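Okay, shoe pairing thread. Seven weeks of my life went into a planner whose whole job is to put two slides side by side, so you're all going to hear about it.

Setup is the Somum stack: wrist view for the grasp, fixed view for figuring out which way each shoe is facing. The two used to run as one model. I split them in May and I should've done it way sooner!

Biggest headache was heading. From the wrist you get strap, strap, more strap — and the old net would flip heel and toe whenever it only had half a shoe to work with. Ferenc Szekeres kept telling me to take heading from the fixed view only and let the wrist handle the last bit of the approach. He was right, ugh.
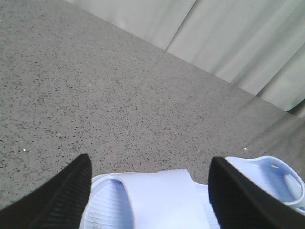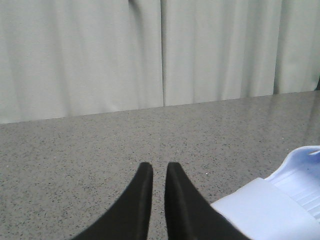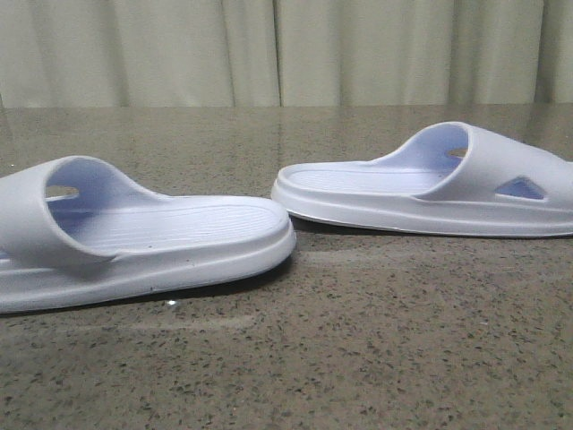
First two are wrist view, last one is the fixed view. White slides on speckled gray, my favorite low-contrast nightmare.

So now the planner waits for a heading from the fixed view, picks a grasp across the shoe, and replans if the wrist disagrees by more than 7 degrees. Replanning used to take 400 ms. Got it down to 168 by caching the collision checks (boring fix, huge difference).

Still broken: two shoes nearly touching. The segmenter loves to merge them into one giant mutant slipper and then the grasp lands who knows where. Horacio Gaete has a branch that splits on the rim edges and I'm trying it tonight.

Config and the replay viewer go up on the Tornside repo once I clean out my print statements — there are so many. If you've done heading estimation on anything foamy and white, my replies are open, please come yell at me.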